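Brarkia picks up the laundry (sort of)

It's March, which means we've now been sharing the back half of the Royer workshop for a whole winter, and I finally have something fun to write up. Brarkia, our humanoid, can get hold of a shirt! If you've been reading since the first post you'll know how silly-happy that makes me.

Quick recap for anyone new. Witold Pietrzak does the mechanical side, I do the code, and Ifor Dafis drops in after work and breaks whatever we thought was finished. We started with boxes and cups, and those went fine. Then we moved on to clothes, and everything we'd tuned went out the window. A cup stays the shape of a cup. A T-shirt is a new object every time you let go of it.

What changed since last time

The biggest thing was slowing down. The old approach move took 2 seconds and came in like a seagull after a sandwich. I stretched it to 8 and suddenly the fingers arrive where the planner says they will. (Witold had been telling me this for weeks. Fine, Witold.)

Second, the cables. Every time the forearm rolled, the wrist bundle tugged and the whole hand drifted off target. Witold rerouted it with more slack and a few of the Kodel clips, 375 grams of spare hardware came off the arm in the process, and the drift is small enough now that I've stopped compensating for it.

Third, grip logic. I used to close the fingers to a fixed width, and that's hopeless on fabric because the thickness depends on how many folds you happened to catch. Now they close until the motor current rises and then hold. The whole thing is 600 lines of Python, most of it logging, and it runs on the little Jukavard board without complaint.

Two garments at once

Separating a pile is where I'm spending my evenings. Black cloth next to a bright color is easy for the vision part, so that's the pair I keep going back to, on a white sheet for contrast. The pinch itself is a different story: press down into the bundle and you can easily end up with both pieces in the one hand.
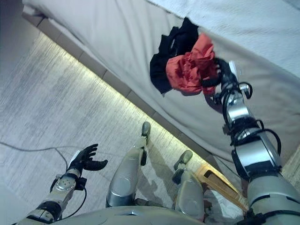
Next on the bench

Lifting from the edge of the cloth, if I can find the edge. Ifor thinks we should shake the garment and let the second piece drop, and I'm going to try it as soon as I trust the shoulder at that speed. I'd also like to give the left hand something to do, starting with pinning one piece down while the right one pulls. If you've done two-handed cloth handling on a hobby budget, please leave a comment, I have so many questions!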